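Week 3: Finding the worktop, and knowing where it stops
Robot Software in Practice, handout to go with the session of September 16, 2025
Notes by Kirsty Catterall

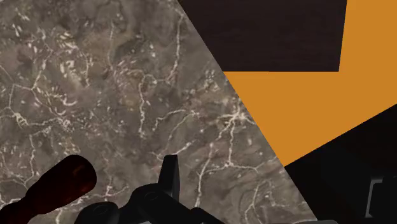
Last week we got as far as a planner that will happily move a gripper to any point you give it. This week is all about where those points come from, and I'm going to spend most of it on surfaces, which sounds dull until you've watched a perfectly good planner try to put a cup down fifteen centimetres past the end of the kitchen. Our simulated kitchen in Wotis is a nice place to get this wrong safely. The question I want in your heads is a simple one: which pixels are worktop, and where's the edge? If you go looking for strong changes in brightness you'll find the edge all right, the long diagonal one with the dark panel and the orange beyond it, but you'll also find every cream vein in the stone. The starburst close to the edge is the one that caught most of last year's group. It's bright, it's got sharp strands going off in several directions, and one of them heads straight down as if it were the corner of something. It's a pattern on a flat surface and your code has no way of knowing that from colour alone.

What we did first (and why it was rubbish)

The first version in the course repository is called edge_naive and I've left it in so you can run it. It turns the view grey, blurs it a bit, looks for edges and keeps the longest straight line. Please do run it! With the blur set low you get a mess of little segments all over the stone. Turn the blur up and most of the fine flecks go away, but so does some of the real edge down where the gripper gets in front of it. Gareth Hollis spent an afternoon tuning the blur and got it working beautifully on one view, then moved the camera slightly and it fell over. I'd call that a fair summary of the method.

Using depth instead

The simulator gives you a depth value for every pixel, so use it. The steps in surface_fit go like this:

Take the depth values and turn them into 3D points, using the camera settings from the config file.
Pick three points at random and work out the plane that goes through them.
Count how many of the other points sit within the tolerance of that plane.
Do that 200 times and keep the plane with the most support.
Fit once more using only the points that agreed with it.

Veins vanish completely at this stage, which is lovely. Stone is flat, paint on stone is flat, depth doesn't care. The tolerance is in millimetres and I've set it to 4 for you. If you make it too generous you'll start swallowing the bottom bits of whatever is resting on the surface, and if you make it too tight the sensor noise we add in week 5 will eat you alive.

One warning. A plane goes on for ever and a worktop doesn't. Once you have the plane, you still need to find which points on it belong to the slab, and that means grouping neighbouring points and tracing the outside of the biggest group. Half the bug reports I get for this exercise are people who found the plane, cheered, and stopped.

Things in the way

Your own gripper is in the view nearly all the time. It's matte black, it comes up from the bottom, and it covers part of the surface you're trying to measure. Mask it out. You know the joint angles and you've got the gripper model, so you can work out which pixels it should be covering and throw them away before fitting anything (see self_mask, and read the comments, Declan Hartley wrote them and they're better than mine). I grow the mask by 16 pixels all round, on the grounds that losing a bit of good stone hurts much less than keeping a bit of bad finger.

Objects are a different matter. The dark red thing down in the left corner should not be masked. It should come out as a lump in front of the plane, and the planner needs to hear about it so it can plan a path round it. Watch the glossy side too: colour thresholds do badly there, as the maroon fades off to black and you can lose half the object into the gripper.

Where this meets control

Hand the planner an outline that's been pulled in from the real edge. We use 25 millimetres. Bergþóra Egilsson asked me after the session why we don't simply trust the edge if depth is so good, and the answer is that the placing controller has its own error, the plane has its own error, and they don't have the manners to cancel out. If your outline gets so small that nothing fits in it, look at your mask before you touch the margin.

For next time

Run edge_naive and surface_fit on the same saved views and write down where they disagree.
Break surface_fit on purpose, in any way you like, and bring the settings that did it.
Have a go at labelling what's past the edge. The black front and the orange area are different surfaces with a very clean line between them, so colour may help you here after all.

Answers go in the usual folder. If the simulator won't start, it's nearly always the old config file, so delete it and let it make a new one. Hendrik De Bruijn is looking after the lab machines until December and he's the person to ask about logins.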